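Drandby Powder Bucket, Purple, with Scoop

Item 1376
In stock - ships from our Drumora warehouse

Every household and workshop has some white powder it buys in a bag. Laundry powder, plaster, flour, the stuff you shake on carpets. The bag is fine until you open it. After that it slumps, it splits along the side you didn't cut, and somebody closes it with a clothespin and calls that storage.

The Drandby Powder Bucket is a bucket. We won't pretend it has been reimagined. It is purple plastic, it stands up by itself, and you can get a scoop into it without skinning your knuckles. We have sold it for 8 years and in that time the only design meeting was over the color. Purple won. The people who wanted beige have since bought purple ones.

What you get

One bucket, 8 quarts, purple
One white scoop, long enough in the handle to stand up in the powder
No lid (see below)

About the lid

The lid is sold separately, item 691. We know. Reltarar, who mold the buckets for us, make the lids on a different line, and for most of April that line made nothing at all. Lids are back now. If you ordered one in April and have been using a dinner plate, your lid is on its way and you may have your plate back.

Filling it

Stop two inches short of the rim. The first scoop out of a bucket filled to the brim goes mostly on the table, and the second one goes on the first. Pour from low down and slowly. Fine powders behave like smoke when dropped from any height, and you will be wiping shelves you forgot you owned.

Even done well, there will be some on the table. Wipe up plaster and laundry powder with a dry cloth before a damp one. Going straight to the damp cloth makes paste, and plaster paste has plans of its own.

Cleaning

Tip out, tap the base, wipe dry. If you wash it, let it dry overnight before refilling. Do not use the same bucket for flour and then plaster, or (we had a phone call) the other way round.

Pairs well with

The Ebrahimi Wide Basin, also purple, for mixing or for parking the scoop when it is caked. A second bucket, for people who label things. We carry blank labels in rolls of 4000, a number chosen by the label company and by no one who has ever stored detergent.

Returns

Unused buckets come back to us within 30 days, no questions. Used buckets come back with one question, which is what was in it.

Page last updated May 31, 2023

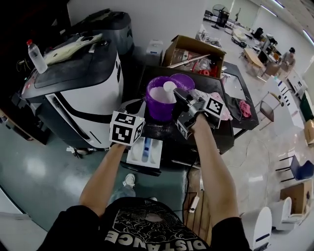 Blair Halliday: I've had two of these in the laundry room since last year and the bucket is great, no complaints. The scoop could hold more, though. It takes me two and a half scoops for one big load and I always lose track of the half. Any chance of selling a larger one by itself? I'd buy it in purple.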